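Search this site Enter keywords Go

3. How people lay out a shared board

I should say up front that I never planned to write a paper about whiteboards. I was at Stelbridge to look at meeting notes, and I kept getting distracted by what was on the walls and stands between the meetings.

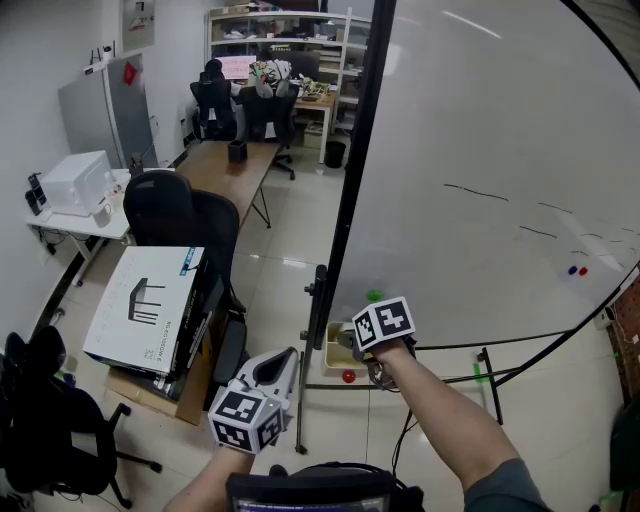
Figure 1. A whiteboard on a black metal stand, with faint marker lines and two round magnets.

So I started keeping a log instead. Over one winter, beginning in December, I wrote down 227 board entries from two offices, Stelbridge and the smaller Cruickshank site, and I asked 33 of the people who wrote them what they'd been trying to do. Most of them laughed at me first (fair enough!) and then talked for a good long while.

What struck me early on is how much people care about rows. Give someone a blank board and they'll write straight across it at eye level, then drop down and start a second line, and pretty soon everybody who comes along later is lining up with that first person. Consuelo Huerta called it "parking between the lines" and I've borrowed the phrase ever since. In my log, 58 percent of the entries followed a row somebody else had begun, even when there was plenty of open space lower down.

Old marks matter too. A half-erased line still works as a ruler — people write along it without noticing. When I mentioned this to Laurier Penner, he went back to his own team's board and found he'd been doing it for weeks. Lapointe and Kowalchuk describe something close to this in their study of kitchen calendars, though their families had printed boxes to work with and mine had nothing.

Magnets were harder to pin down (sorry). At Cruickshank a red one meant "ask me before you wipe this." At Stelbridge the color meant nothing at all, and people got a little cross when I kept asking. Yvette Hiebert thinks the meaning sticks only where the same few people use a board every day, and my notes lean her way, but I'd want a third office before I put any weight on it.

I come back to erasing, and who feels allowed to do it, in Section 4.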